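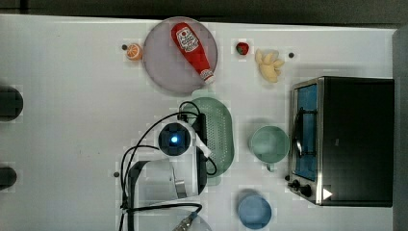
4. Laying the table

By now you have a powered arm, a working overhead view and a club laptop that has stopped asking to update. Section 4 covers the Kitchen Task as we run it at the Liltcombe round. The other tasks are in Section 5, apart from Bin Sort, which Magnus Morrison still has on his computer.

4.1 Wipe the white tabletop. Smudges that look harmless to you look like objects to the Wudetti software, which will try to pick them up with great confidence.

4.2 Put the round plate near the far side of the table, across from the arm.

4.3 Lay the ketchup bottle across the plate on a diagonal. Do not stand it up. Standing is the bonus round.

4.4 Set the half orange to the left of the plate, cut face up. The strawberry and the bananas go to the right, strawberry nearer the plate.

4.5 Place the green colander lengthwise below the plate, with the cup to its right and the pale blue bowl closer to you.

4.6 The toaster oven stands at the right side of the table with its glass door facing left, toward the arm. Leave it unplugged. The task is "put food in oven", and we have never wanted the food any warmer.

NOTE: The strawberry is small and rolls. Team Tullow spent most of April looking for theirs. A replacement comes out of your own snack budget.

CAUTION: Check the cables before every run. They loop around the arm and can hang over the colander. Swing the arm slowly through its full reach by hand, power off, and watch what gets dragged along. If the colander moves, re-route and try again.

4.7 Power on. Keep hands, sleeves and lanyards off the table.

4.8 Load the file jardine_kitchen and set speed to 35. The slider goes to 100. So did Magnus, once, and the bowl has not been the same shape since.

4.9 Run the homing routine. If you get error 413, the arm thinks it is somewhere else. Power off, wait, repeat from 4.7. Shouting has been tested and makes no difference – Morag Guthrie kept a log.

4.10 Start the run. Each team gets 2 attempts. An object counts as placed when the gripper has let go and it stays put. Leaning on the oven door is not placed, however good your argument.

4.11 After the run, park the arm, power off, and put everything back in the tub. Everything includes the strawberry.

Revised August 2023, M. Rankin

Print this page | E-mail this page

Comments (3)

Catherine Mowat: In 4.9 do we reload the file as well, or only home it again? Ours came back at the default speed and we lost a cup.

Morven Rankin: Reload it. I'll add a line. Sorry about the cup.

Mirsad Shehu: The slider stops at 90 on the older laptop, in case anyone else thought theirs was broken.

We use cookies to remember your login. By continuing to browse you accept this. OK | More information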